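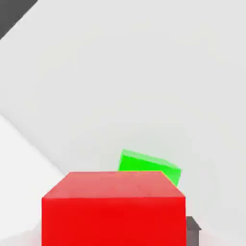

4. Setting Up Your Campaign Mailing List

This section covers creating a supporter list in Hiketti, bringing in the names you already have, and sending a first update. You need an Organizer or Owner login. A Helper login can read lists but can't send to them.

Last revised 20/01/2023. Screens in older versions have the Lists button under Tools.

4.1 Create the list

1. Sign in and open the campaign you are working on. The campaign name shows in the top left corner.
2. Click Lists, then New List.
3. Type a name. Supporters see this name when they unsubscribe, so "Plastmont Library Levy Updates" works better than "list2 new".
4. Choose Open or Closed. An Open list has a public sign-up page. On a Closed list, only you can add people.
5. Enter the reply address. Use one that somebody reads.
6. Enter a mailing address. It goes in the footer of every message. A P.O. box is fine.
7. Click Save.

Note: You can change the name later, but not the type. To turn a Closed list into an Open one, make a new list and copy the contacts across (see 4.5).

4.2 Import contacts

Hiketti accepts CSV files. The first row must hold the column names, and one column must be called email. First name, last name, ZIP code and precinct are optional.

1. Open the list and click Import.
2. Choose your file. The limit on the free plan is 350 contacts for each list.
3. Match each column to a field. Set any column you don't want to Skip.
4. Check the preview. If names show up under Precinct, go back one step.
5. Tick the box to confirm that these people agreed to hear from you.
6. Click Start Import.

When the import is done you get a short report. Error 301 means a row has no email address. Error 398 means the address is already on your unsubscribed list, and the row is left out. Neither error stops the rest of the file.

CAUTION: Do not import the county voter file into a mailing list. Those voters have not signed up with you. Voter files belong in the Walk Lists area, section 6.

4.3 Sign-up page

Open lists get a page with its own link. To set it up:

1. Click Sign-up Page.
2. Pick a layout. Vörös has a large heading and one column. Fallen is narrower and loads faster on phones.
3. Write a sentence or two saying what you will send and how often.
4. Add the "Paid for by" line if your state or city requires one. Hiketti does not fill this in for you.
5. Click Publish and copy the link.

New subscribers receive a confirmation email and stay under Pending until they click the link in it. Pending contacts don't get your updates. If someone says they never got the email, ask them to check their spam folder, then use Resend next to their name. Resend can be used once a day per contact.

4.4 Send the first update

1. Click Compose.
2. Select the list in the To box. Read it again before going on, especially if you run lists for more than one campaign.
3. Write a subject line and your message.
4. Click Send Test and enter your own address. Open the test on a phone and on a computer, and click every link.
5. Click Send Now, or choose Schedule and set a time. Times follow the time zone in your campaign settings.

Scheduled messages can be canceled up to 11 minutes before they go out. After that the Cancel button is grayed out.

CAUTION: A sent message cannot be recalled.

Note: If you are mailing ahead of an August primary, put the registration deadline and polling hours in the body of the message as text. Many email programs block images until the reader allows them.

4.5 Copying and removing contacts

To copy, tick the contacts you want, click Copy To and choose the other list. Unsubscribed contacts can't be ticked.

To remove one person, open their record and click Remove. If they asked to be taken off, use Unsubscribe instead. Remove deletes the record entirely, and a later import could add the same address again.

Corrections to this section go to Sándor Kocsis through the Help form. Include the section number and the version shown at the bottom of your screen.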